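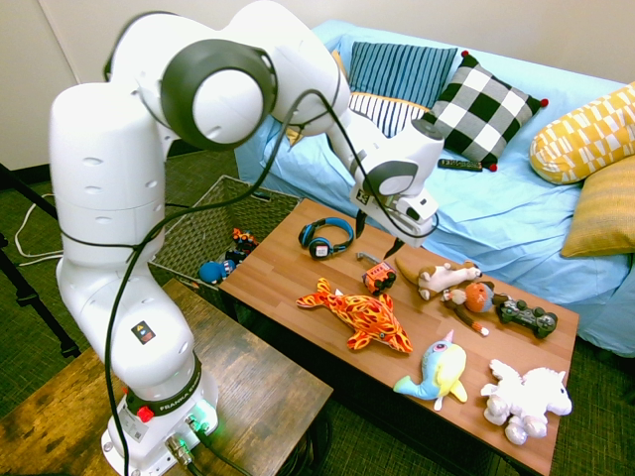
Reading time: 2 minutes

Why does the coffee table always fill up?

Every home with a coffee table has the same mystery. You clear it off at four o'clock. By dinner there are headphones on it, a little truck, a plush dog lying down as if it pays rent, and a plush monkey keeping the dog company. Ask who put them there and the whole family becomes very interested in the ceiling.

The answer starts with height. A coffee table is low, so it sits right where your hands are when you're on the couch or the floor. Your hands let go of things all day long, mostly without asking your brain. A high shelf makes you reach up. A closet makes you open a door. The table just waits.

Then there is the magnet trick (no real magnets, sorry). One toy on a bare table looks lost. Two toys look like a game. Once there are more than 4, the table looks like the place where toys live, and everybody in the house starts treating it that way. Grown-ups do this too, with mail. They will tell you mail is different.

So how do you empty it? Most people grab whatever is closest, walk it to another room, see something interesting there and come back 33 minutes later with a sandwich. Try sorting first. Soft things go in one group, things with wheels in another, and things that belong to your ears in a third. Now each group can make one trip.

Soft toys are the easy ones. You can toss a plush monkey into a basket from across the room and it will never complain. Headphones are fussier. Set them down gently, and don't let a truck park on them.

Some things won't fit any group. You'll pick one up and have no idea what it is or who owns it. Put these in a small box and ask about them at dinner. Someone will say, "Oh, I've been looking for that since June."

Wood tables also like a quick wipe with a soft cloth once they're clear. Do it fast — the dog will want its spot back.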